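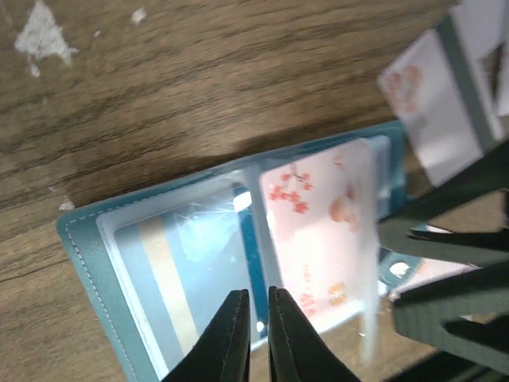
Clearing a dropped-card fault on a two-arm cell

A dropped-card fault means the right arm closed on a card, lifted it and lost it before the release point. The controller stops both arms where they are and shows code 72. At our Prusport bench it comes up most often on the card holder task, where cards are taken out of clear sleeves or put back in.

Do these steps in order.

1. Press the stop button before you reach in. The code 72 pause leaves the motors powered, and either arm can move again if someone presses Resume. Hamdia Tilahun had a finger pinched this way in August, and we changed the procedure afterwards.

2. Find the card. Check the table first, then under the holder, then between the jaw plates. Don't pull a card out of closed jaws. Open them from the pendant, one click at a time.

3. Look at the sleeves. If the mouth of one has been bent outwards, press it flat with a thumb. A split sleeve has to be replaced, and the whole holder goes in the rejects tray.

4. Wipe the finger pads with a dry cloth. Glossy cards slip on dusty pads. Don't use solvent, it hardens the rubber.

5. Check the grip setting. It should read 5 for a single card. We found ours at 3 after an update, and it had been dropping cards all morning.

6. Check the lighting if the arm is missing the card altogether. Glare on clear plastic can be taken for the edge of a card. Turn the lamp away until the wrist camera view shows no bright patch on the sleeve you are working on.

7. Release the stop button, send both arms home and run one card at low speed. Watch the lift with your hand on the stop.

If code 72 comes back on that test card, leave the cell stopped and tell Apinya Bunnag. Write the card type and the sleeve position in the log, under job 624. Don't raise the grip setting to get through the shift, as it creases the cards.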